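Home | Catalog | Shipping | Returns | Meetings | Contact
Last updated: December

Usholm Discs and Media — Operations Meeting, Minutes

Chair: Shayne Quinlan
Start: 10:15 a.m.

1. Previous minutes
Accepted with one correction. The Skeditz order was recorded as received in full; it was received in two parts.

2. Catalog cleanup
The duplicate check covered 545 DVD listings. Duplicates came mostly from widescreen and full-screen editions entered under the same title with different item codes. Agreed that the edition goes in the title field and that the older code is retired once its stock reaches zero. Region codes must be filled in before a listing goes live.

Box sets remain a problem. The system counts a set as one unit at checkout but as separate discs in the stock report — the two totals will not match until the report is changed. Parri to supply a revised report format.

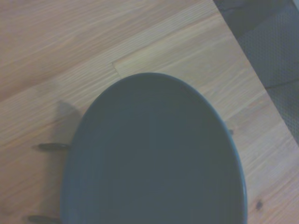 Until the new format is in place, box sets are to be left out of the weekly stock figure and listed on a separate sheet.

3. Multi-buy offer
The offer applies to any eight titles carrying the orange tag. Two faults were noted. Backordered titles count toward the total, and a partial return does not recalculate the price. The first fault is to be fixed before the next price change. The second needs a decision on wording, and the returns page stays as it is for now.

4. Shipping
Arkley has changed the cutoff for same-day pickup to 3 p.m. The product pages still show the old time. Padded mailers hold up to 80 orders' worth of stock per carton; reorder level unchanged. Quinlan asked that cracked cases be logged separately from damaged discs — at present both go under one code.

5. Preorders
Release dates moved by the distributor are not reaching customers. Agreed to send one notice per date change and to hold the charge until dispatch.

6. Actions
Quinlan: cutoff time on product pages; new damage code.
Parri: stock report format.
Backorder fault: carried to next meeting if not closed.

Meeting closed 11:40 a.m.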